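Chapter 6
Dust, Crumbs, and Other Small Things

If you have ever moved a bookcase away from the wall, you already know a good deal about the subject of this chapter. There it was, a soft gray roll of fluff that had been growing since the last time anyone looked, and you probably said something unkind about it and went to find the broom. Before you sweep the next one away, we would like you to stop and be a little curious about it!

Household dust is a mixture. It holds bits of skin, threads from clothes and blankets, soil carried in on shoes, pollen, soot from cooking, and (in a town like Clesumby, with its flour mill) a fair amount of whatever the neighbors are making. A grain of fine sand may be 200 micrometers across and drops to the floor almost at once. Much smaller grains can hang in still air for hours — which explains why a shelf wiped in the morning can look gray again by supper. 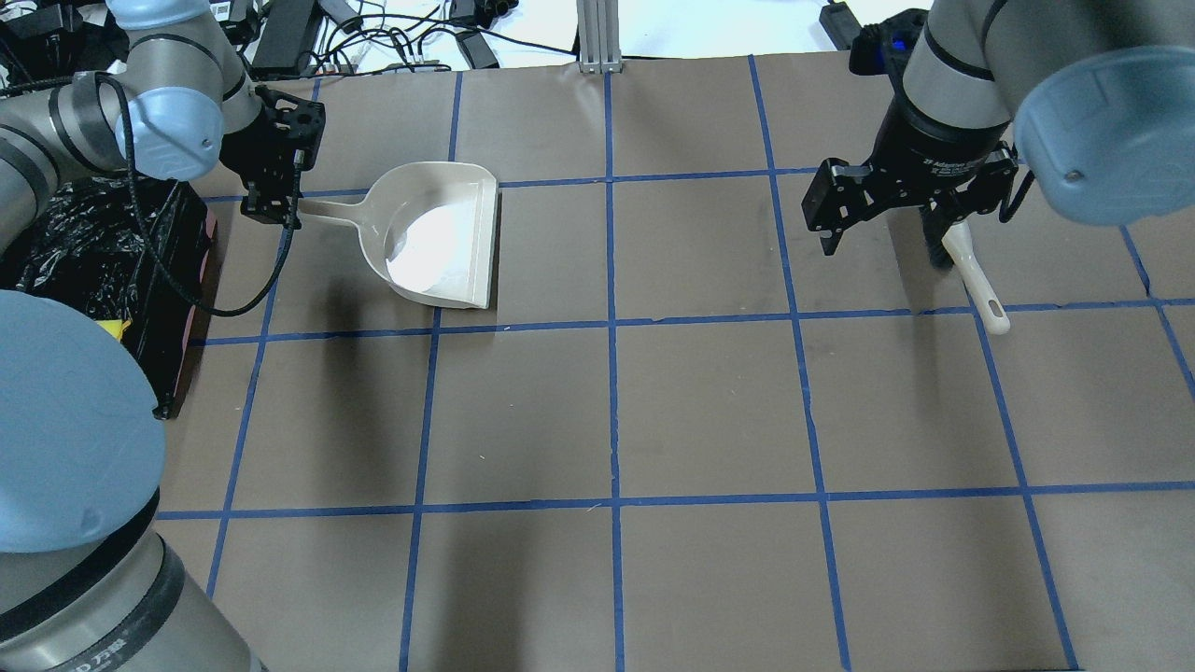

6.1 Why small things pile up

Pour dry flour, salt, or sand slowly onto a flat place and it makes a heap with sloping sides. Keep pouring and the heap grows wider as well as taller, but the slope stays nearly the same. We call this slope the angle of repose, and we will measure it for three kitchen powders later in the chapter. You will need some 300 grams of each, a ruler, and a good deal of patience with your table.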